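## 4. Comparing grippers on the open-case station

If you have made it through Section 3, your arm is bolted down, your controller is talking to the network, and you are probably itching to pick something up. We were too! Please give this section one slow read first, though, because comparing two grippers fairly takes a little patience. Everything in it was worked out at our own bench with an ordinary desktop tower laid on its side and the side panel taken off.

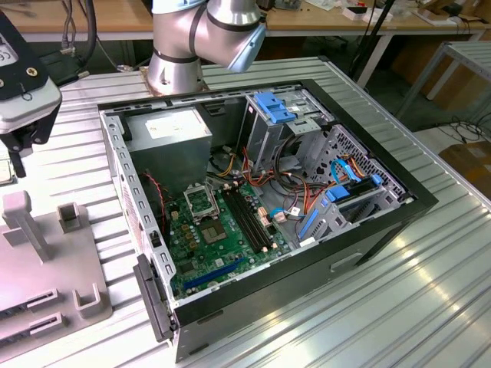 *Wirkitholm, August*

Before you begin, unplug the tower from wall power, put on your wrist strap, and have both grippers from the kit within reach. We call them the Nomgate and the Rarstead all through this guide, after the names on their packing lists.

### 4.1 Setting up the run

1. Lay the tower on the table with the open side facing up, and clamp it so it can't creep.
2. Put the parts fixture to the left of the tower. The stored paths assume it is there, and the arm will go looking for it whether you moved it or not.
3. Mount the first gripper and tighten the flange screws evenly, a little at a time.
4. On the controller, open **Tool** and load the matching tool file. Check the name twice — the two files sit next to each other in the list and are very easy to mix up.
5. Set the travel speed to 215 mm/s and leave it there for both grippers.

> **Caution:** Never carry a tool file over from one gripper to the other. The fingertips are different lengths, and the motherboard will be the first thing to find out.

### 4.2 The hover check

Jog the arm down in small steps until the fingertips are just above the board, then stop and look from at least two sides. Manolis Athanasiadis, who wrote our first set of paths, likes to crouch until his eyes are level with the table, and I've come around to doing the same.

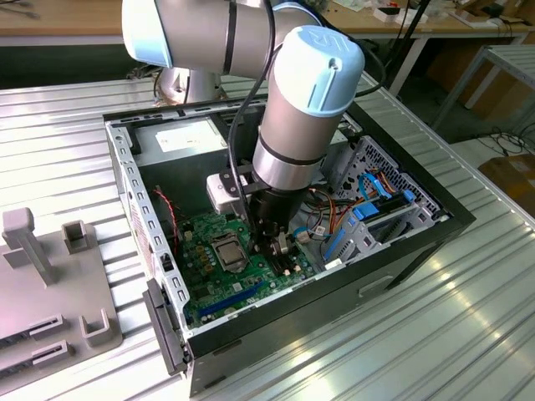 *Fig. 4-2. Hover position, with the fingers beside the CPU area.*

6. Save the position as point 121.
7. Raise the arm, send it back to the point, and look again.
8. If the fingertips have drifted to one side, redo the tool calibration in Section 3 before you go any further.

> **Note:** Watch the cable along the wrist while you jog. It wants enough slack for the wrist to turn, and no more than that, or it will find its way into the drive cage.

### 4.3 Reaching toward the memory slots

9. Run the path named `mfaume_reach` at quarter speed with your hand near the stop button.
10. Write down any contact, however light, in the run log.

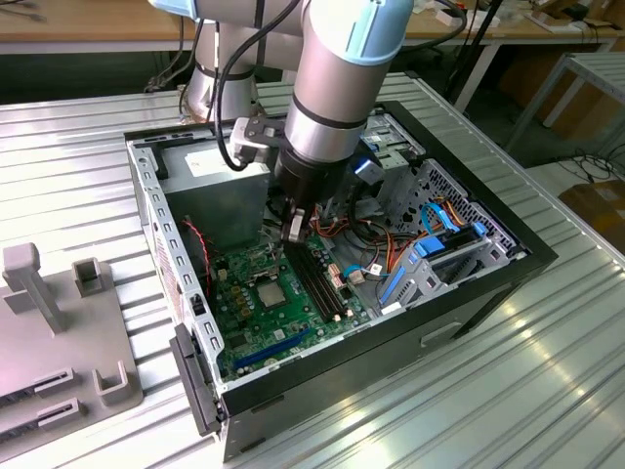
Finger clearance matters more than grip strength for this part of the comparison, so please don't be tempted to score a gripper on how hard it can squeeze. Park the arm low over the board and look at the room left around the fingers. White tips like these are easy to follow against a green motherboard, and you can judge the distance to the two black memory slots without leaning over the case. If your tips are dark, a lamp set low at the side of the table helps a good deal. Chathurika Navaratnam keeps hers clipped to the bench for exactly this.

11. Change grippers, load the other tool file, and repeat from step 6, saving the new hover position under its own number.
12. Export both logs before you power down. The controller keeps only the last 500 lines, and a chatty run can use those up sooner than you'd think.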